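Mudgway at the Idden: go if you possibly can

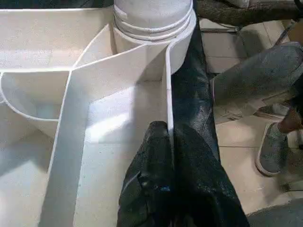

White molded insert, divided into compartments.

I got home from the Idden at close to midnight on Wednesday and was still too wound up to sleep, so I made toast and wrote most of this standing at the kitchen counter. I've tidied the spelling since then. The opinions I've left alone!

Mudgway is a new play set over one August in a lakeside town that's about to lose its ferry. Two sisters run the ticket booth. The older one, Renatgate-born and never lets you forget it, wants to take the buyout money and leave. The younger one has been quietly selling tickets for crossings after the final date, and by the middle of act one she's sold 133 of them to people who fully expect a boat to show up.

I loved it. I loved it from the first minute, when the lights come up on the two of them counting change in total silence, for so long that a man behind me started to cough. They don't look at each other once. By the time somebody finally speaks (it's about a missing quarter) you know precisely how long they've been mad at each other, and whose fault each of them thinks it is.

The writing is very funny in a dry, small-town way, and then it will just drop the floor out from under you. There's a speech near the end of the first half where the older sister reads out the refund policy to a customer, word for word, and halfway through you realize she's talking about her marriage. I had goosebumps. The woman next to me had her hand flat on her chest the entire time.

The performances are wonderful all around, but the younger sister is the one I keep thinking about. It would be so easy to play her as a dreamer, all big eyes and sighing, and she's tough as nails instead. She haggles. She cheats at cards. When she gets caught she laughs, and it's a horrible laugh, and I wanted to climb up there and give her a hug.

I should say something about the staging too, because the Idden is a tricky room. It's long and narrow, with seats on two sides, and I've seen plenty of shows there where you spend the night looking at the backs of people's heads. Mudgway puts the booth on a turntable that moves so slowly I didn't catch it for ages. I'd look down at my program, look up, and be seeing the sisters from a slightly new angle. The sound is just as careful - a low hum for the ferry engine that you stop hearing, right up until it cuts out.

Did everything work? No. The second act has a dream sequence with the whole town in raincoats that runs a good 15 minutes and could lose half of that. There's also a letter that arrives at a very convenient moment. And the ferry captain talks in sayings, which got on my nerves until his last scene, when he quits doing it and it's suddenly very sad. So maybe that one was on purpose.

None of it spoiled the night for me. The last ten minutes are the best thing I've seen in a theater since I moved to Mundale, and I'm including the big touring shows that come through the 2,000-seat place downtown. The Idden holds almost 500 and there were gaps in the upper rows, which made me a little crazy. People, fill those rows!

A few practical bits. It's two and a half hours with one intermission. Bring a sweater, the air conditioning is fierce. If you have a choice, sit on the side nearest the lobby doors - you get the older sister's face for the refund speech. The lemon bars at the concession stand are back and they're as good as ever.

I'm going again next week with my mom, who took ferries to school as a kid and already has questions about the timetable.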